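Laundry automation (robotics)

Laundry automation, in robotics, is the use of general-purpose machines to carry out the handling steps of washing and drying clothes. Washing machines and tumble dryers took over the wetting, scrubbing, spinning and heating of fabric long ago. The work left to people is mostly handling: collecting clothes, sorting them, loading and unloading drums, moving loads between appliances, folding and putting away. Robots can now do several of these steps one at a time. Doing all of them in an ordinary home, without a person nearby to step in, remains beyond current household machines.

Scope

The term is used loosely. In industrial laundries, which handle flat goods such as sheets and towels, conveyors and ironing lines have been in use for decades. These systems rely on large volumes of similar items and on a building laid out to suit them. Household laundry has neither. A single basket may hold socks, a fitted sheet, a sweater and a pair of jeans, and the appliances are often in a closet or a corner. Small shared laundries, such as those in dormitories and staff housing, fall between the two. Their appliances are household models, but the loads are more frequent and the machines are usually numbered or labeled for users.

Door handling

Opening the appliance is treated as a task of its own. Front-loading washers and dryers have round doors on a side hinge, held by a catch. A person hooks the fingers behind the rim and pulls without much thought. A robot has to find the rim, place its fingers on it, pull hard enough to release the catch, and then follow the curved path of the door as it swings. If the arm pulls in a straight line, the fingers slip or the hinge is strained.

Chrome rims and dark glass add to the difficulty. Polished surfaces reflect the room, and depth cameras often return gaps or false distances on them. Some developers put small stickers on the door as markers, while others train the robot on many recorded attempts and use color images alone.

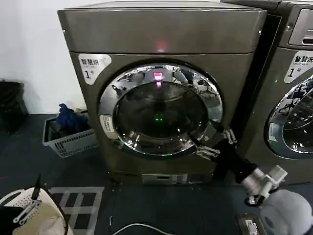 Dryers and washers

A washer and a dryer of the same line can look nearly alike from the front, with the same finish and the same chrome-ringed door. Robots working with such a pair have to tell them apart, and printed labels are one way to do it. On the pair shown, the label reading 智慧烘 includes the character for drying, and the one reading 智慧洗 includes the character for washing. Both carry the number 1.

Emptying a dryer is generally the easier job. The clothes are light and separate readily, though small items can stay at the back of the drum where a short arm cannot reach. Wet laundry is heavier and tends to twist together, so that a gripper closing on one sleeve may bring out half the load or nothing.

Performance

Results depend heavily on how a trial is set up. In a trial run by the developer Cerkico, a two-armed robot was given 400 attempts at opening a dryer door, moving the contents to a basket and closing the door again. It finished 60 percent of them without help. When the basket was moved to a different spot before each attempt, the figure fell to 40 percent. The most common failure was an item left in the drum, followed by a garment caught in the door.

Laurinda Vilela, who led the trial, wrote that speed was a separate problem. The robot took more than 3 times as long as a person to empty the same load. Barbara Kurek, reviewing the work for Drumitz, argued that speed matters less in homes, where the job can be done overnight, and that the need for supervision is the real limit.

Folding

Folding has drawn more research than any other step. Towels and T-shirts laid flat can be folded fairly reliably. Starting from a heap is harder, as the robot must first work out what the item is and find its edges. Dreris, an early cabinet-style folding machine, avoided the problem by having the user clip each garment to a rail. It was withdrawn before general sale.

Related tasks

Filter cleaning, measuring detergent and checking pockets are rarely included in trials. The Pacheco task list, used by several groups to compare household robots, counts a load as complete only when the lint filter has been cleared.

See also

Domestic robot
Grasp planning
Clothes dryer
Deformable object handling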